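Artificial flowers on a shared desk, yes or no?
Forum: Workspaces and Home Offices

Trevaskis wrote:
We have a big white curved desk at work that everyone ends up using. The manager wants to put things on it so it looks less bare. I say it should stay clear. What do people have on theirs, and does it get in the way?

Rumow wrote:
Keep it clear. I had 5 things on mine and spent the day moving them to open a folder. Artificial flowers are the worst of the lot, they hold dust and you can't rinse the cheap ones without the colour running.

mereana_h wrote:
Disagree. Ours have been out for 3 years and I go over them with a soft paintbrush when I do the keyboard. Real ones drop petals and need water near the electrics.

Sadden wrote:
I'm with Rumow on flowers but I would keep a tray. Pens, keys, the calculator, all of it goes in there and the rest of the desk stays free. Mine cost 19 pounds and I'd buy it again.

Rumow wrote:
A tray just fills up with rubbish.

Sadden wrote:
Then empty it.

Trevaskis wrote:
What size of pot, mereana_h? The ones I've seen are 50 cm tall with the flowers in and you can't see the person opposite.

mereana_h wrote:
Much smaller than that. Small pale pot, mixed colours, set back towards the middle so your arms don't catch it. 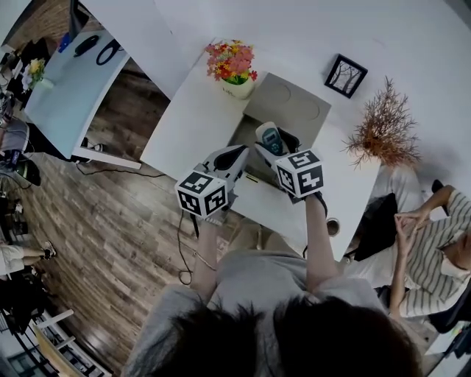
Last edited by mereana_h: May 21, 2020

The flowers are pink, red, orange and yellow. Square tray next to them, then a small black picture frame with bare trees in it, and the spiky dried plant further along.

Rumow wrote:
The flowers are fine, I'll give you that. The dried thing would be in bits within a month if I sat there.

Zindham wrote:
I'd lose the picture and keep the rest. I wouldn't want a cup that near the edge either.

Trevaskis wrote:
Thanks all. I'll say yes to a small pot and a tray and no to anything dried. Does anyone know if the fabric flowers fade by a window?

Sadden wrote:
Mine did by August. Get plastic.

mereana_h wrote:
Or turn the pot now and then.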